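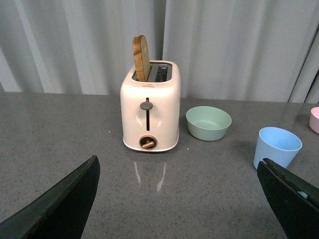 よみおわるまで やく3分

どうぶつのお医者さんにも「せんもん」があるの?

みなさんのおうちには、犬やねこがいますか。うさぎやハムスター、という人もいるかもしれませんね。げんきがないとき、ごはんを食べないとき、連れていくのは動物病院です。そこにいるのが獣医さん、つまり動物のお医者さんです。

ところで、みなさんは歯が痛いとき、耳鼻科には行きませんよね。歯医者さんに行きます。目がかゆければ眼科です。人間のお医者さんは、体のどこをみるかで分かれています。では、動物のお医者さんはどうでしょう。

町の動物病院の獣医さんは、たいてい、なんでもみてくれます。おなかも、皮ふも、歯も、けがの手当ても、ぜんぶです。朝いちばんに犬の注射をして、お昼前にはうさぎの歯をみて、夕方にはインコのつめを切る、なんていう日もあるのですから、たいへんなお仕事ですね。

でも、むずかしい病気のときには、もっとくわしい先生の力をかりることがあります。目をせんもんにみる先生、心臓の先生、皮ふの先生。そういう先生のいる病院へ「この子をおねがいします」とお手紙を書いて、みてもらうのです。これを「紹介」といいます。

たとえば、Timodsideという町にすむ、Suvarnaという名前のねこのお話をしましょう。Suvarnaは15さいのおばあちゃんねこです。ある金曜日のこと、いつもならひょいととびのるいすの前で、じっと立ち止まってしまいました。よく見ると、暗いところでもないのに、黒目がまんまるに大きくなっています。

おうちの人は、すぐに近くの病院へ電話をしました。先生は目に光をあてたり、指をそっと動かして見せたりして、それから血圧もはかりました。そう、ねこも血圧をはかるんですよ。前足やしっぽに、小さなベルトをくるりとまくのです。なんだかかわいらしいですね。 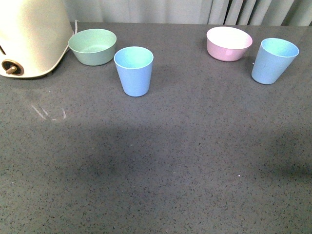

カウンターの上で

けんさのあと、Suvarnaは、となり町のFlostomhamにある目のせんもんの先生に紹介されました。年をとったねこは、血圧が高くなって、目の奥がいたむことがあるのだそうです。せんもんの先生は、特別なレンズで目の奥をのぞき、お薬をきめて、町の先生にお返事を書きました。そのあとのお薬や血圧のけんさは、いつもの先生のところでつづけています。ふたりの先生が、いっしょに一ぴきのねこをみているのですね。

では、せんもんの先生になるには、どうしたらいいのでしょう。日本では、まず大学で六年間勉強して、国家試験に合格すると獣医師になれます。そのあとも、くわしい先生のそばで何年も学び、たくさんの動物をみて、研究をして、少しずつ力をつけていきます。ずいぶん長い道のりですが、「もっと知りたい」という気持ちがあれば、きっと楽しいこともたくさんあるはずです。

さいごに、おうちでできることをひとつ。動物は「ここがいたいよ」とことばで言えません。だから、いつもとちがうところに気がつくのは、いっしょにくらしているみなさんなのです。ごはんはのこしていないかな、歩き方はどうかな、と毎日見てあげて、気になることがあったらノートに書いておきましょう。病院に行くときにそのノートを持っていくと、先生はとてもたすかりますよ。

○ことばのメモ
紹介:ほかの病院の先生に、みてもらえるようにおねがいすること。
血圧:血が血管のかべをおす力のこと。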